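Sunday, September 16, 2018 – Skenel cell, teleop demos

Started the PC assembly set for Rornumum. Leader arm scale is back at 0.5, as it was too twitchy on Friday's setting.

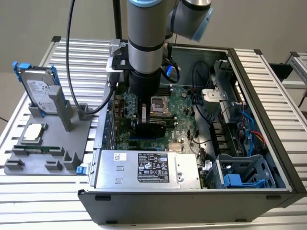

Recording order is still open. I want memory first and the processor last, at least until the wrist offset is redone. The gray fixture left of the case holds the hard drive upright, with the processor and memory module lower down, so the drive is what I have to steer around on each pick. Approach from the case side only.

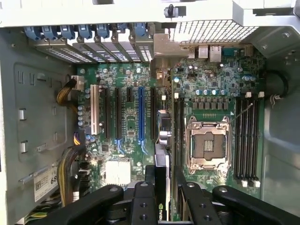
Episode 115 has a pause in the middle where I let go of the clutch – trim it or drop it. Logs go to the Lernport share tonight. Target is 3000 by December.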